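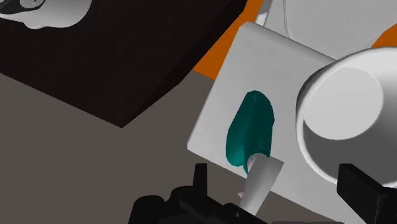

6. Running the open day demo

Short version for whoever has the desk on Monday. Full set-up is in section 2, do that first.

6.1 Before doors

1. Start the Eno sim on the big screen PC. Load scene 2653, the tray one. Not 1021, it has the old gripper model and the fingers pass through things.
2. Set view to wrist. Visitors like this one best.
3. Check the tray, cup and teal object all loaded. If anything is missing, reload the scene, don't drag parts in by hand.
4. Speed to 40 percent. Full speed looks jerky on the Breathnach projector.
5. One dry run, start to finish. Then Reset.

Note: first load takes almost 6 minutes. Screen stays gray. Leave it.

6.2 With a group in

1. Say what they are looking at: a simulation, robot's own view, gripper at the bottom.
2. Press Run. Talk while it moves.
3. Pause when the gripper gets close to the tray. Good spot for questions.
4. Press Run again to finish, then Reset before the next group comes in.
5. Kids can use the spare gamepad. Manual mode only, button B. Swap every couple of minutes or you get a que.

CAUTION: Reset wipes the log. If Plakach want the run saved, hit Save first.

CAUTION: the real arm in the Grodalmont hall is on the same network. Check the target box says SIM before every Run. If it says ARM, stop and call the lab.

6.3 If it freezes

- Wait for the status light in the corner of the menu to go green.
- Still stuck: close Eno, reopen, load 2653 again.
- Gripper jitters aginst the tray: Reset, drop speed a notch.

6.4 Closing up

Save logs, quit Eno, projector off at the wall. Gamepads back on charge.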